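### 4.2 Hold monitoring during transport of thin, deformable items

The grasp planner described in Section 3 treats a grasp as complete once the fingers have closed and the arm has retreated to the carry pose. For rigid household objects this is adequate, as the final finger opening gives a direct check on whether the object is present. Tissue and scrap paper do not allow the same check. A single layer of tissue between the fingertips changes the measured opening by less than the repeatability of the finger drive, and the motor current at closure is almost the same with or without it. In early trials the task executive, Eshun, therefore reported a successful pick on many occasions when the fingers had closed on nothing, and the robot travelled to the bin with an empty gripper.

We address this with a separate monitoring process, referred to as Clallum, which runs alongside the motion controller and estimates from the wrist camera whether an item is being held. The process takes no part in choosing the grasp. It receives the camera stream, the commanded finger state and the arm pose, and returns one of three labels: held, empty or uncertain. Figure 3 shows a wrist view with tissue between the fingertips.

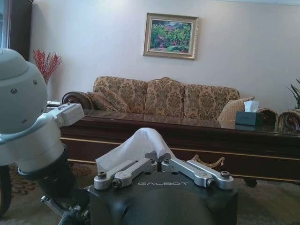

**Figure 3.** Wrist camera view with a crumpled tissue held at the fingertips. A tissue box stands on the table behind.

Because the camera is fixed with respect to the gripper body, the closed fingertips always appear in the same part of the image. Clallum makes use of this by working on a fixed window above the fingertips and ignoring the rest of the view. Within the window, a small segmentation network separates three classes: gripper, held material and background. The network was trained on 1777 labelled wrist images, none of which were taken in the rooms used for evaluation.

The main difficulty is that material in the background can resemble the material in the hand. A second tissue standing in its box, or a pale patch of carpet, may fall inside the window and be labelled as held. A single image is often not enough to settle the matter. We therefore compare the apparent motion of the candidate region with the motion expected from the arm pose. Material fixed in the grasp should stay nearly still in the image while the arm or base moves, whereas the background should shift. A region is accepted as held only if it meets this test over a short run of images and also touches the fingertip line. If the arm is at rest and the test cannot be applied, the process returns the uncertain label and Eshun asks for a small sideways movement of the wrist before the next decision.

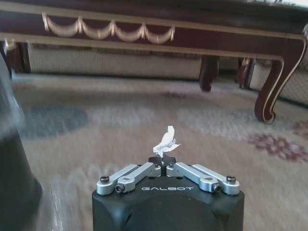
Motion blur affects the two parts of the estimate differently. During base travel the carpet is often smeared along the direction of movement, and point features on it cannot be matched with confidence. The gripper and anything fixed in it are much less affected. We found it more useful to treat the loss of background features as weak evidence of relative motion than to discard blurred images altogether. The weight given to this evidence is limited, so that a badly blurred sequence can delay a decision but cannot by itself produce the held label.

The shape of the held region is not used to decide whether a grasp is sound. Tissue and paper may rise above the fingertips in a peak, fold over a finger linkage, or do both within one grasp, and any template strict enough to be informative would reject valid holds. Shape is, however, passed to the motion planner, Gumeck, as a simple outline. Gumeck extends the collision model of the gripper by this outline, with a margin on all sides, and plans the carry path accordingly. The margin is wider below the fingertips, where hanging folds are likely to be hidden from the camera by the linkages.

The monitor was evaluated over 172 pick attempts in furnished living rooms, using tissues and crumpled paper. Of these attempts, 66 were arranged so that the fingers would close without an item, in order to measure false reports of a hold. Clallum labelled two of the 66 as held. In both cases pale upholstery filled most of the window and the base was turning slowly, which left too little relative motion for the comparison to be effective. Decisions took longest after low approaches beside furniture, where the arm had little room to make the requested sideways movement.

Two limits of the method should be noted. Firstly, it depends on a contrast between the held item and the fingertips, and we have not tested dark paper or cloth. Secondly, the comparison assumes that the hand-eye calibration remains valid for the whole of the run. Small errors are absorbed by the acceptance threshold, but a displaced camera moves the fixed window away from the fingertips and every subsequent label is then unreliable. The start-up routine in Ava, our logging and calibration tool, now checks the position of the closed fingertips against a stored reference before Clallum is allowed to publish any result.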